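I spent most of May clearing out the back office, and the last job left was the floor. It's a gray floor with a marble look and thin white veins, and it hides dust better than any floor I've owned. I thought it was clean until I moved the filing boxes.

There were 21 of them. Dennis Stockdale took the ones marked Pokwood to his garage, and I kept Samuel's old school papers. The rest went to the shredder in Drornbridge, which charges by the box and closes at four.

After that I swept toward the door, then mopped with plain warm water and a little dish soap. I used to buy a special floor cleaner, but it left a film that showed every footprint. The soap works fine if you go easy — a teaspoon to a bucket is plenty.

The chair wheels had picked up a surprising amount of hair and thread. I cut it off with nail scissors and wiped the wheels with an old sock.

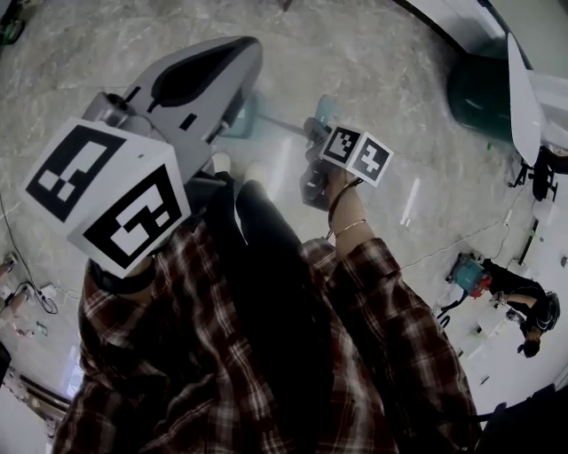

Do you need to rinse a floor like this after mopping? I do one pass with clean water, and skip it only when I've used no soap at all.

I still have to find a place for the printer. For now it's in the hall.

Recent posts
Getting ink off a desk drawer
What I kept from the Orkitz boxes
A better hook for the broom

102 shares | 21 comments

Contact | Copyright Cormac Ó Súilleabháin | Back to top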